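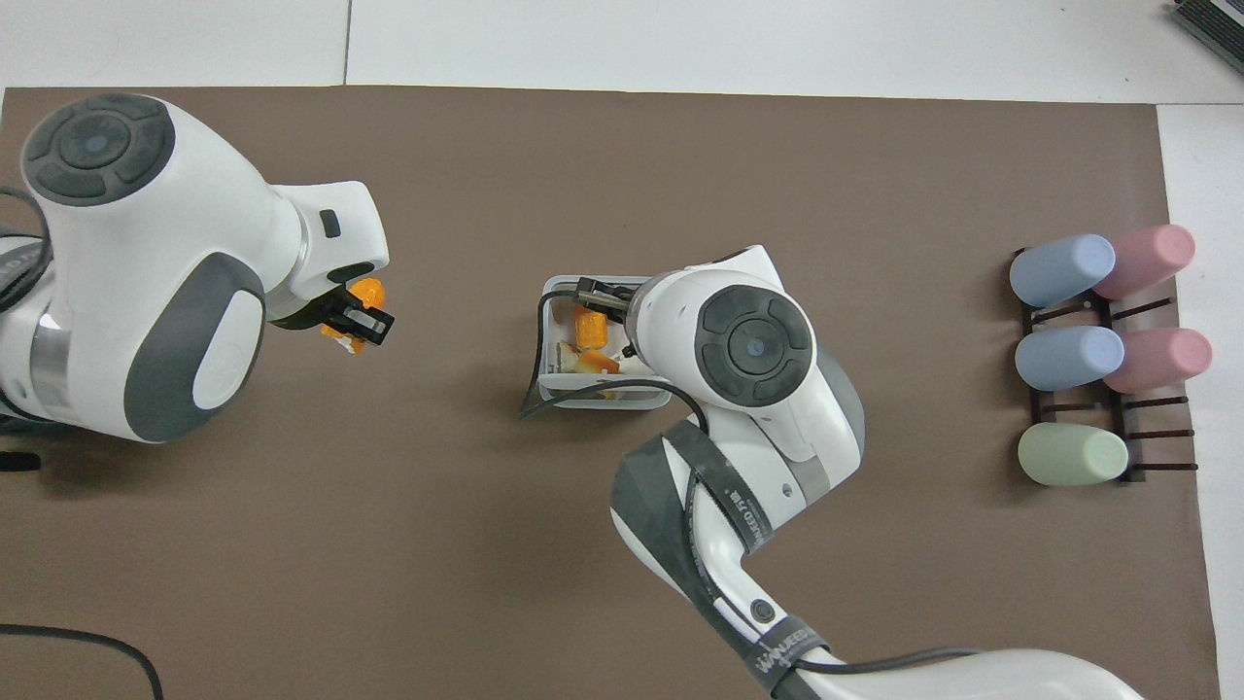

*Orange thing on the left, brown mat, rack of colored cylinders over by the right side.*

## Candied orange peel, the lazy way

I started making this in June, when the heat in Hendetdale makes me want nothing but iced tea and something sticky to chew on. You need 2 big oranges, sugar, water and an evening you don't mind spending near the stove.

1. Score the oranges from top to bottom and pull the peel off in chunks. Ragged is fine!
2. Cut it into strips, put them in a pot, cover with cold water and boil for 15 minutes. Drain. Do that whole step again (yes, again — the first time I skipped it and my peel tasted like aspirin).
3. Melt equal cups of sugar and water in the same pot, drop the peel in and let it simmer very low until the white part looks glassy. Mine takes most of an hour. Don't stir much or it goes grainy.
4. Lift the strips onto a wire rack and leave them overnight.
5. Roll them in sugar and put them in a jar.

Keep the leftover syrup. I pour it into soda water, and Yurani Palomino brushes hers on pound cake while it's still warm, so now I do that too.

If your strips are still wet in the morning, give them another day before the sugar. Mine stay good in the jar for a few weeks, if I hide it.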